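The Bread Basket, Reconsidered

The Parkwood Tenants' Newsletter has now run three items on the Monthly Table, and all three were about chairs. This one is about bread, and specifically about what we put it in, a subject that brought in more mail than the elevator did.

For anyone new to the building: once a month we push the tables together in the ground-floor room, everybody brings something, and we eat until the heat clicks off at ten. Bread has always been the part that takes care of itself. People buy it on the way home and set it down still in its paper bag, and by eight o'clock the bag has been torn open, the bread has been pulled apart by hand, and the person who wanted the end piece is looking at the person who got it.

In October, Mitsuko Higuchi (fourth floor, rear) suggested that we might try a basket. She said it gently. She had one, she said, and would bring it down if there was interest. There was interest. There was also Troels Thorlacius, who felt that a basket was a step toward cloth napkins, and that he had moved to Parkwood in part to get away from cloth napkins.

The basket came down anyway. It's an oval, brown wicker, woven tight, with a thick braided rim that you can grab without your thumb going through. Mitsuko got it years ago at the Fludcombe flea market for 5 dollars, after the seller opened at eight and she walked away twice. She would like it known that she walked away twice.

What followed was a month of people who have never cared how anything was served having opinions about how to load it. Ferhat Altıntaş, who worked mornings in a bakery when he was young and brings it up no more than he has to, laid down the rules. Long loaves go in lengthwise, flat on the bottom, following the oval. Round ones go on top or they don't go in. Nothing gets stood on end like umbrellas. And you don't squash a big domed roll in beside a long one just to prove it fits, because it will come out with a flat side and a grudge.
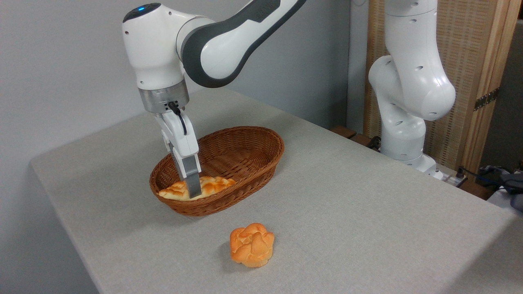
Long one in, round one still on the cloth.

I want to stay with the round one for a minute, as it has become a point of contention. It has a bulging, lobed top that has gone bright orange at the crown, and it is plainly the better-looking roll. The long one has the fancier construction, with its twist along the top and the paler creases showing between, and it lies down in a basket as if it had been measured for it. Troels says the round one should be left on the tablecloth permanently, as a centerpiece. Ferhat says bread on a tablecloth is bread somebody dropped. They've both been asked to put this in writing, and I regret to say that they both have.

The tablecloth, while we're on it, is the light gray one. We had a vote on tablecloths last spring and gray won over the green check by a margin that the green check people still describe as narrow. I was for green. I'll admit that bread looks good on gray. Crumbs also look good on gray, in that you can see every one of them from the doorway, and whoever is on cleanup should shake the cloth out in the courtyard and not, please, over the second-floor railing. The bicycles have suffered enough.

A few matters arising.

The basket needs a liner. Wicker holds crumbs the way this building holds the smell of fish, and Mitsuko has been going at the weave with a dry pastry brush after every dinner. She doesn't mind doing it. She has told several of us how much she doesn't mind. A clean dish towel will do nicely, and Takeshi Nishimura has offered two, both ironed, which has raised the tone of the whole business beyond what Troels was prepared for.

The basket doesn't get washed in the sink. Somebody was seen heading that way with it in November. A soft brush, a damp cloth if something sticky has happened, and then leave it out to dry before it goes back on top of the cupboard.

The basket isn't for keys, mail, or the clementines. There's a bowl for the clementines.

As to whether we need a second basket, Sebastião Assunção has looked into it and reports that the housewares store on the avenue has a decent round one. The dinner fund stands at 248 dollars, with the coffee urn still to be replaced, and I would ask everyone to think about the urn before they think about wicker. Sebastião has thought about the urn. He would still like the round basket, and points out that it would settle the question of the round roll. I don't believe anything will settle the question of the round roll.

Next dinner is in December, at seven, in the usual room. The sign-up sheet is by the mailboxes and there are already six people down for bread and one for a vegetable. Ferhat will be at the basket from a quarter to seven if you'd like yours put in properly. If you'd like to put it in yourself, come at half past six.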